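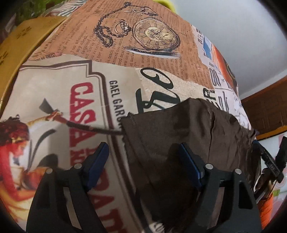 장비 소식: Pundent의 손잡이형 그리퍼 키트 Grestine, 공동 대여 시작

Pundent가 판매하는 손잡이형 그리퍼 키트 Grestine을 이번 달부터 회원 기관이 빌려 쓸 수 있게 되었습니다. 로봇 팔 없이 사람이 그리퍼를 직접 손에 쥐고 작업을 하면서 조작 데이터를 모으는 장비입니다. 대여 창구는 Stoncombe 공용 장비실이고, 확보된 물량은 10세트입니다. 구매를 검토하는 곳이 먼저 써 볼 수 있도록 대여 기간은 기본 2주로 잡았습니다. 뒤에 예약이 없으면 한 차례 연장할 수 있습니다.

편집부는 정식 대여가 열리기 전에 한 세트를 받아 천 다루기 작업에 써 보았습니다. 아래 내용은 그때 정리한 것과 장비실에서 전달받은 안내를 합친 것입니다.

구성

한 세트에는 그리퍼 2대가 들어 있어 양손 작업이 됩니다. 왼손용과 오른손용의 구분은 없고, 손잡이 밑에 붙은 색 스티커로 기록 파일의 좌우를 정합니다. 스티커와 소프트웨어 설정이 어긋나면 좌우가 바뀐 채 저장되므로 첫 기록을 끝낸 뒤 파일을 한 번 열어 보는 편이 좋습니다. 저희는 첫날 오전 분량을 이 문제로 다시 찍었습니다.

집게는 속이 트인 검은색 골조이고, 물건에 닿는 안쪽 면에 짙은 파란색 패드가 붙어 있습니다. 관절은 은색 핀으로 고정됩니다. 손잡이의 방아쇠를 당기면 양쪽 집게가 함께 오므라들고 놓으면 벌어집니다. 카메라는 그리퍼 위에 고정되어 집게와 그 앞쪽을 넓게 담습니다. 화각이 넓은 대신 모서리가 어둡게 나오고 가장자리의 직선은 휘어 보입니다. 보정 파일은 세트마다 따로 제공되며, 다른 세트의 파일을 쓰면 안 됩니다.

그 밖에 충전기, 저장 장치, 교체용 패드, 보정판, 운반 가방이 들어 있습니다. 노트북은 포함되지 않습니다.

천 작업에서 써 본 결과

저희가 고른 과제는 침구와 옷감 다루기였습니다. 무늬가 많은 덮개 위에 어두운 색 천을 뭉쳐 두고, 한 손으로 가장자리를 잡은 다음 다른 손으로 반대편을 잡아 펴는 동작입니다. 단색 작업대에서 찍은 데이터만으로 학습시키면 배경이 복잡한 가정집에서 성능이 떨어진다는 이야기가 회원사 쪽에서 자주 나왔고, 그래서 글자와 그림이 빽빽하게 인쇄된 덮개를 일부러 썼습니다.

얇고 매끄러운 천을 집는 데는 큰 문제가 없었습니다. 패드가 어느 정도 눌리면서 천을 물어 주기 때문에 방아쇠를 끝까지 당기지 않아도 됩니다. 다만 천이 바닥에 평평하게 붙어 있을 때는 한 번에 집기가 어렵습니다. 집게 끝을 비스듬히 대고 천을 조금 밀어 주름을 만든 뒤에 집는 방식이 가장 나았습니다. 반대로 아래에 깔린 것까지 함께 집히는 일도 있었는데, 기록을 보면 천이 들릴 때 덮개 무늬가 따라 올라오기 때문에 나중에 골라낼 수 있습니다.

어두운 천은 노출이 까다롭습니다. 자동 노출로 두면 밝은 벽이나 흰 물건이 화면에 들어올 때마다 천의 아래쪽 주름이 그늘에 묻힙니다. 노출을 고정하고 조명을 옆에서 하나 더 비추니 박음질 선까지 구분되었습니다. 조명은 키트에 없으므로 필요한 곳은 직접 준비해야 합니다.

위치 추적은 배경에 무늬가 많을수록 안정적이었습니다. 같은 동작을 흰 책상 위에서 했을 때는 궤적이 튀는 구간이 보였고, 인쇄된 덮개 위에서는 그런 구간이 드물었습니다. 한편 덮개 자체가 손에 끌려 움직이면 추적도 흔들립니다. 덮개 가장자리를 클립으로 고정해 두는 것을 권합니다.

손목 부담은 있습니다. 한 대만 들면 가볍게 느껴지지만 양손으로 오래 쓰면 엄지 쪽이 먼저 뻐근해집니다. 작업자를 번갈아 세우고 중간에 쉬는 시간을 넣어야 합니다. 손이 작은 사람은 방아쇠까지 손가락이 잘 닿지 않는다고 했고, 길이 조절 부품은 아직 없습니다.

기록과 변환

기록은 그리퍼 안의 저장 장치에 쌓입니다. 한 동작이 끝날 때마다 손잡이 옆 단추를 눌러 구간을 나누고, 잘못된 구간은 길게 눌러 표시해 둡니다. 표시한 구간도 지워지지는 않고 변환할 때 제외됩니다. 저희는 빌린 기간에 1000개가 넘는 구간을 기록했고, 저장 장치를 중간에 비운 적은 없습니다.

변환 프로그램은 Gökçe라는 이름으로 따로 배포됩니다. 좌우 영상의 시간을 맞추고 집게가 벌어진 정도와 손의 궤적을 한 파일로 묶어 줍니다. 설치는 간단한 편이지만 메뉴가 영어로만 되어 있고, 파일 경로에 한글이 들어가면 오류가 납니다. 폴더 이름을 영문으로 바꾸면 해결됩니다. Pundent는 다음 판에서 고치겠다고 답했으나 시기는 밝히지 않았습니다.

변환은 꽤 오래 걸립니다. 저녁에 걸어 두고 다음 날 아침에 확인하는 식으로 일정을 짜면 무리가 없습니다. 변환이 도중에 멈추면 처음부터가 아니라 멈춘 구간부터 다시 시작됩니다.

아쉬운 점

패드가 소모품이라는 점은 미리 알고 있어야 합니다. 거친 직물을 오래 다루면 표면이 매끈해지고 얇은 천이 미끄러지기 시작합니다. 교체는 공구 없이 되지만 교체 후에는 집게 폭 보정을 다시 해야 하고, 설명서에서 이 부분이 너무 짧습니다. 장비실에 비치된 안내문에 순서를 따로 적어 두었으니 그쪽을 보시기 바랍니다.

힘 센서가 없다는 점도 과제에 따라서는 걸림돌이 됩니다. 천처럼 부드러운 물건은 영상과 집게 폭만으로 충분했지만, 깨지기 쉬운 그릇이나 끼워 맞추는 부품을 다루려는 곳이라면 다른 장비를 함께 알아보는 것이 좋겠습니다. 물기가 있는 작업에는 쓸 수 없습니다.

가정집에서 기록할 때는 주변 정리에 신경을 써야 합니다. 화각이 넓어서 작업과 상관없는 벽, 가구, 인쇄물의 글자까지 읽힐 만큼 들어옵니다. 우편물이나 가족사진은 미리 치우고, 거주자에게 촬영 범위를 설명한 뒤 동의서를 받아 두어야 합니다. 동의서 양식은 장비실에서 받을 수 있습니다.

신청 방법

회원 기관 담당자가 장비실 예약 게시판에서 신청합니다. 신청서에는 과제 내용, 사용 장소, 작업 인원을 적습니다. 처음 빌리는 기관은 수령하는 날 장비실에서 사용 교육을 받아야 하며, 실제로 기록할 사람이 와야 합니다. 교육은 매주 금요일 오후에 있습니다.

대여료는 없고 패드 비용만 사용한 만큼 청구됩니다. 반납할 때는 저장 장치의 기록을 모두 옮긴 뒤 초기화해 주십시오. 남은 기록은 장비실에서 확인 없이 삭제합니다. 고장이나 분실은 발견한 즉시 알려 주시고, 집게 관절의 핀은 직접 분해하지 마시기 바랍니다. 핀을 뺀 세트는 Pundent에 보내 다시 맞춰야 하고, 그동안 뒤 순서의 예약이 모두 밀립니다.

구매를 원하는 기관은 대여와 별도로 Pundent에 견적을 요청하면 됩니다. 교체용 패드와 저장 장치는 낱개로도 주문할 수 있습니다.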